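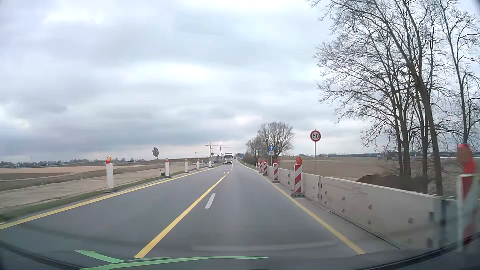
4.2 Richtungsbefehle und unvollständige Karten

In diesem Abschnitt wird untersucht, wie Spielerinnen und Spieler sich in einer parserbasierten Textwelt bewegen, deren Karte ihnen nicht gegeben ist. Die Grundlage bilden 236 Sitzungsprotokolle aus dem Spiel Claltilville. Die Protokolle stammen aus dem öffentlichen Archiv des Projektes Gruvholm und wurden in dem Stand verwendet, den das Archiv am 11. Februar 2022 hatte. Spätere Ergänzungen konnten wir nicht mehr berücksichtigen. Protokolle, in welchen weniger als eine Szene gespielt wurde, waren schon vom Archiv entfernt worden.

Claltilville verwendet das klassische Modell: Die Welt besteht aus diskreten Räumen, und jeder Raum hat bis zu zwölf Ausgänge (die acht Himmelsrichtungen, dazu hinauf, hinunter, hinein und hinaus). Die Verbindungen sind nicht immer symmetrisch. Wer vom Marktplatz nach Norden geht, kommt im Hof der Gerberei an, aber von dort führt der Befehl »süden« in die Gasse und erst von dieser zurück zum Markt. Solche asymmetrischen Verbindungen gelten in der Literatur zum Entwurf von Textspielen oft als unfreundlich. In unserem Material sind sie jedoch der Ort, an welchem die Strategien der Spielenden am deutlichsten sichtbar werden.

Für die Auswertung wurde das Werkzeug Joseph benutzt. Joseph liest ein Protokoll Zeile für Zeile, ordnet jeder Eingabe einen Raum zu und markiert alle Eingaben, die der Parser zurückgewiesen hat. Die Zuordnung ist zuverlässig, solange der Raumname nach jedem Ortswechsel ausgegeben wird. Bei Protokollen im Modus »kurz« mussten wir die Räume von Hand ergänzen. Diese Arbeit wurde von zwei Personen unabhängig gemacht und danach verglichen.
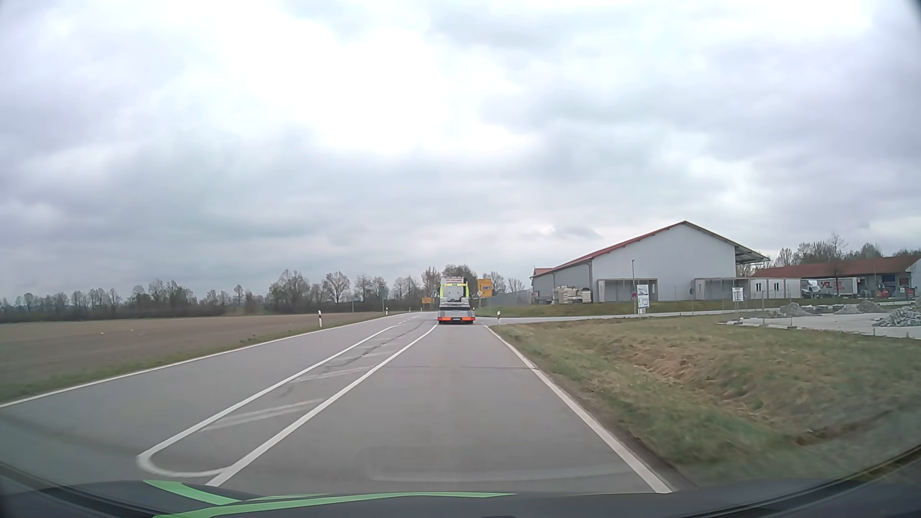
Abbildung 2. Landstraße mit Einmündung und Sperrfläche.

Eine zurückgewiesene Eingabe ist für uns interessant, wenn sie eine Richtung nennt, die im Raumtext nicht vorkommt. Wir nennen dies eine Vermutungsbewegung. Sie setzt voraus, dass die spielende Person eine Vorstellung vom Ort hat, die über den Text hinausgeht. Am häufigsten treten Vermutungsbewegungen bei Räumen auf, die ein Wort wie »Straße«, »Kreuzung« oder »Abzweigung« im Namen tragen. Das Verhältnis zwischen Ort und Raumliste ist hier nämlich schwierig. Auf der Straße in Abbildung 2 läuft die weiße Randlinie auf der rechten Seite bis zu einer Einmündung, während links vom Fahrstreifen eine lange markierte Insel liegt, deren zwei Linien an einem Ende rund zusammengeführt sind. Ein Autor, der diesen Ort in ein Textspiel übersetzt, muss entscheiden, ob er einen Raum oder mehrere daraus macht und ob die Insel eine Grenze ist, die der Befehl »westen« respektieren soll, oder nur ein Detail, das man untersuchen kann. Keine dieser Lösungen ist falsch. Aber jede erzeugt andere Vermutungen und damit auch andere Fehlermeldungen.

In Claltilville ist die Chaussee vor der Stadt als eine Kette von 4 Räumen modelliert, deren Beschreibungen sich nur in einem Nebensatz unterscheiden. Fast alle Spielenden probieren im zweiten dieser Räume eine seitliche Richtung, obwohl der Text nur von Feldern spricht. Nach der Ablehnung (»Dort ist nichts von Interesse.«) wird dieselbe Richtung in den folgenden Räumen selten wiederholt. Wir deuten dies so, dass die Antwort des Parsers für den ganzen Abschnitt als gültig gelesen wird und nicht nur für den einzelnen Raum. Das ist ein Schluss, den das Spiel später ausnutzt: Im vierten Raum gibt es wirklich einen Ausgang nach Osten, den der Raumtext verschweigt. Er ist nur zu finden, wenn man vorher beim Müller den Brief gelesen hat oder wenn man hartnäckig ist.

Zum Vergleich haben wir das Spiel Susham herangezogen. Es besitzt über 1.000 Räume, welche zum größten Teil aus einem Raster generiert werden, und seine Ausgänge stehen immer in einer eigenen Zeile unter der Beschreibung.

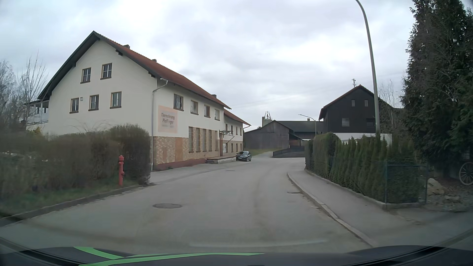 Unter dieser Bedingung verschwinden die Vermutungsbewegungen beinahe vollständig. Dafür nimmt eine andere Art von Eingaben zu, nämlich die reine Abfolge von Richtungen ohne jeden Befehl zum Untersuchen (»n, n, o, n, o«). Die Beschreibungen werden in diesem Fall wahrscheinlich nur noch überflogen. Ein direkter Nachweis ist mit unserem Material nicht möglich, denn die Protokolle enthalten keine Zeitangaben zwischen den einzelnen Eingaben. Bei den Sitzungen vom Juni, die mit einer neueren Version des Interpreters aufgezeichnet wurden, wären solche Angaben technisch verfügbar gewesen, sie wurden aber beim Export entfernt.

Es bleibt noch die Frage, welche Rolle selbst gezeichnete Karten spielen. In den Kommentaren, die man in Claltilville mit einem Stern am Zeilenanfang eingeben kann, wird das Zeichnen mehrmals erwähnt, meistens im Zusammenhang mit der Gerberei (»* muss die Karte neu machen«). Diese Kommentare sind freiwillig und daher keine sichere Quelle für die Häufigkeit. Sie zeigen aber, dass die asymmetrische Verbindung als Fehler in der eigenen Karte verstanden wird, bevor man sie als Eigenschaft der Welt akzeptiert. Im folgenden Abschnitt werden die Kommentare getrennt nach Spielphase betrachtet.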